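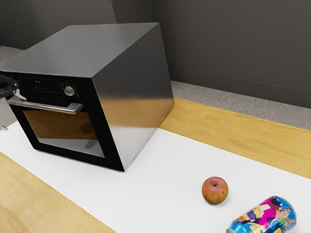

Rehearsing the Kitchen: A Shared Workshop Teaches an Arm to Open an Oven

Members of the Mergate Community Workshop have spent most of the winter on a single household task. Their project, known as Kallio, is a bench-top robot arm intended to open an oven door, and every attempt is first carried out in simulation.

The rendered bench is plain by design. A stainless-steel oven with a black front stands on a wooden table partly covered by a white sheet, with the gripper at the left end of the long door handle. An apple and a brightly printed drink can lie well clear of the appliance. The workshop's build notes explain that loose items are included in every layout so that the planning software must account for objects it has not been asked to touch.

Kallio began in February, when the workshop set aside a bay beside the metal lathe and approved a materials budget of $929. The arm's joints were machined on site from aluminium offcuts, and its wiring was rebuilt twice after the first harness proved too short to clear the elbow. The motion software, Palex, was written by members over a series of evening sessions and is stored on the workshop's own server.

The door handle has occupied more of the program than any other part. A hinged door travels through an arc, and a gripper that pulls in a straight line will either slip or load the wrist joint beyond its limit. The group first modelled the pull as a set of short straight movements. This was later replaced by a continuous curve calculated from the position of the hinge, with the fingers permitted a small amount of rotation around the bar.

Grip placement remains under discussion. Holding the handle near its end leaves the centre of the door clear, but it also twists the door slightly on its hinges. Some members favour a central grip for the physical trials. Both versions have been retained in Palex, and the test log records them separately.

By the end of August the log held 471 simulated runs. Each is limited to 60 seconds, after which the software stops the arm and saves the joint positions for review. Members meet in the upstairs room to go through the saved files, and changes are entered in a bound notebook as well as on the server – a practice carried over from Zestar, the workshop's earlier project to automate a seed-sorting tray.

Physical trials will use a second-hand oven, disconnected from power and bolted to a steel trolley. Workshop rules require a guard rail, a foot-operated stop and two inducted members in the bay whenever the arm is energised. The arm's speed will be held to 50 per cent of its rated maximum for the first series.

The trolley is finished and the guard rail has been cut to length. Painting of the bay floor is scheduled next, and the lathe will be unavailable to members while the coating cures.

Published August 30, 2021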